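How to test a claim that a robot can wipe your table

A home test for sceptics, by Delia Troncoso

Every few months somebody sends me a clip of a machine wiping a worktop and asks whether they can stop buying sponges. My answer has been no since I started writing for Hodbridge, and it is still no. But "no" is a lazy answer, and readers have asked how I get to it. So this is the method I use. You can run it on any video, any trade stand demo and any salesman who comes to your door.

You need a round table, a spray bottle, a tea towel, a notebook and an afternoon. You don't need a robot. Most of the work is finding out what the chore asks of a hand, and you already own two of those.

1. Write the chore down in full

"Wipe the table" is one line in a brochure. Do it yourself, slowly, and write down every separate thing your hands did. My first list ran to 46 lines and I had left out moving the chair.

Include the boring parts: turning the bottle so the nozzle points away from you, shaking out the towel, folding it over when one side is filthy, going back for the streak you missed. If a demo skips one of your lines, put a mark next to it. The marks are your result.

2. Pay attention to the cloth

A tea towel never lands the same way twice. A cup is still a cup when you put it down, and a machine that picked it up this morning has a fair chance with it this afternoon. A towel has a different shape each time you let go, and the edge you want is usually underneath.

Drop yours on the table from chest height. Pick it up by a corner. Now do it again with your eyes shut, and notice how much your fingertips are doing. A good many machines I have seen at shows had very little in the way of fingertips.

If the towel in a demo starts out neatly folded, ask for it to be crumpled. I asked this at the Vokside open day in January and was offered a coffee.

3. Look at how the hand movements are collected

One popular route is to have a person do the job in a glove that records the fingers, then try to get a machine to copy it. I think this is the most sensible part of the whole business, and I still don't think it gets you a clean table by itself. The glove knows where the fingers went. Whether it knows how hard they pressed depends on the glove, so ask.

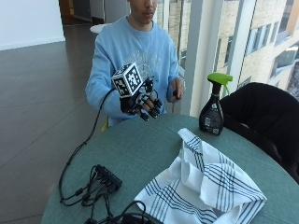
Same table, same glove, with the towel lying ready both times.
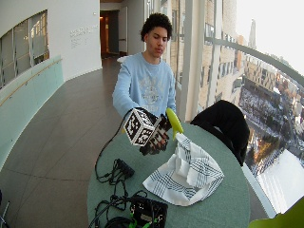
4. Count the helpers

When you watch a demo, keep a tally of what people do for the machine. Somebody sets out the bottle. Somebody plugs things in. Somebody puts the towel back where it was for the next go. Those are chores too, and in a kitchen they would be yours.

My friend Delia Zúñiga (yes, two Delias, we've heard all the remarks) ran a packing floor for years and has a rule for this. If the person minding the machine could have done the job in the time spent minding it, the machine is a hobby. I have not found a wiping demo that passes — though I'd be glad to.

5. Ask for the bad runs

A clip shows one go. You want to know how many there were. The best answer I've had came from a young engineer at Prasertsri, who told me they had done 300 runs in a week and would rather not discuss the first half. I trusted him more for that than for anything on his slides.

Good questions to take with you:

How many tries did this clip take?
Is the film sped up, and by how much?
Was the towel in the same place each time?
What happens if I move the bottle while it's working?
Who was holding the stop button?

If you get straight answers to all five, stay and talk. If the reply is a leaflet, go home.

6. Change one thing

Put the bottle on the other side. Use a darker towel. Pull the chair in so it blocks part of the table. A person hardly notices any of this. The system I tried at Udow had been given 2,000 recorded wipes, and it stopped dead when I swapped its towel for mine.

Change only one thing at a time, or you won't know what did it. Write down what you changed and what the machine did next, including nothing.

7. Do the sum

Wiping my table takes me 8 minutes if I do the legs as well. Add up the setting out, the minding and the putting away for the machine, and compare. Then add charging, if it runs on a battery, and the cupboard it would have to live in.

I rerun this whole test whenever a reader sends me something new, so do keep sending them. The towel I use is an old one and it has been through worse.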